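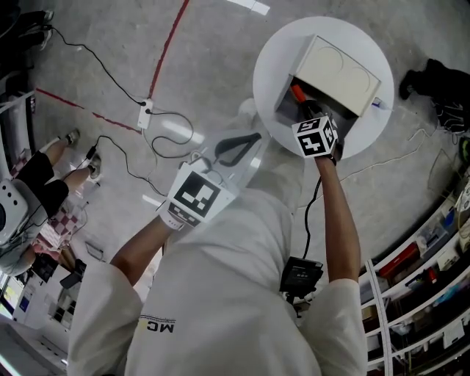
第5讲 作业间的地面布线与小件收纳

一、适用范围
本讲讨论中小型室内作业间的两项基础内容:地面电源线的走向,以及桌面小件的取放与归位。吊顶照明只在第三节简述,计算方法见上一讲。讲义由 Declan Sheehan 编写,Thư Văn 校订,3月修订。

二、地面
2.1 分区线。混凝土地面宜用色线划分作业区与通行区。色线应连续,转角处相交,不留缺口。红线在本课程中一律表示作业区边界。
2.2 插座板。插座板放在色线交点或靠墙处,不得置于通行区中央。多根电缆由同一插座板引出时,先按去向分组,再沿色线敷设。余长盘绕后固定。
2.3 跨越。电缆须横穿通行区时加护线槽,槽盖两端做斜坡。单段护线槽长度不小于电缆横穿长度。
2.4 随身物品。包、衣物和充电线归入柜架,不放在色线以内。有人席地休息时,应在作业区之外,双腿不伸入通行区。

三、房间布局
3.1 顶面。梁下灯具成排布置,灯具间距按工作面照度核算。射灯沿顶边集中安装,用于局部补光,不计入一般照明。
3.2 后墙与出入口。双开门前保持净空,门扇开启范围内不放推车。告示可贴于墙面或门扇,门上的玻璃部分不宜遮挡。
3.3 桌椅。固定办公位靠近房间后部,转椅不用时推入桌下。轻型小桌可随任务移动,移动后回到原位。
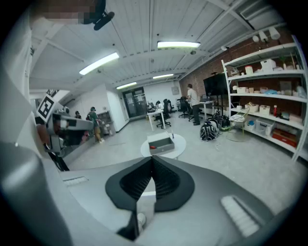 图1 作业间后部:双开门、隔墙、小桌与办公椅

3.4 隔墙。隔墙前可放矮层架推车,推车长边与墙面平行。站立取物所需的深度应另计,不与通道宽度重叠。

四、小件收纳
4.1 容器。开口朝前的盒子适合放单件取用的物品,开口应朝向操作者。盒内物品与盒体颜色宜有明显差别,浅色盒配深色或橙色物品较易辨认。
4.2 台面。圆桌没有固定的前后方向,盒子放定后应在台面上做定位标记。盒旁只留本次任务用到的小件,其余收回。
4.3 取放顺序。
(1)确认盒口方向;
(2)手从正面伸入,握稳后平直取出;
(3)放回时物品不露出盒口;
(4)检查盒体有无移位。
4.4 编号。台账采用“房间号+桌号+件号”的格式。以632室第3桌第11件为例,记作632-3-11。盒体更换后件号不变,只在备注栏填写新盒型号。

五、收纳盒选型
课程用盒有 Temska 和 Belta 两种。Temska 为前开式,用于4.3的练习;Belta 为上开式,用于抽屉内分格。两者不可叠放。推车层板的标签采用 Enache 格式,字高5毫米,贴在层板左前角。

六、练习
1. 绘制所在作业间的平面图,标出色线、插座板和电缆走向,并指出不符合2.2和2.3的位置。
2. 选一张小桌,按4.4为桌上物品编制台账。
3. 说明圆桌改为方桌后,4.2中的定位标记应如何调整。
平面图比例自定,须注明。台账用附表甲填写,两项一并交至 Justuvus 课程信箱。

附:术语
作业区:色线以内供操作使用的地面。
通行区:作业区以外须保持畅通的地面。
件号:台账中单件物品的顺序号,不随容器变更。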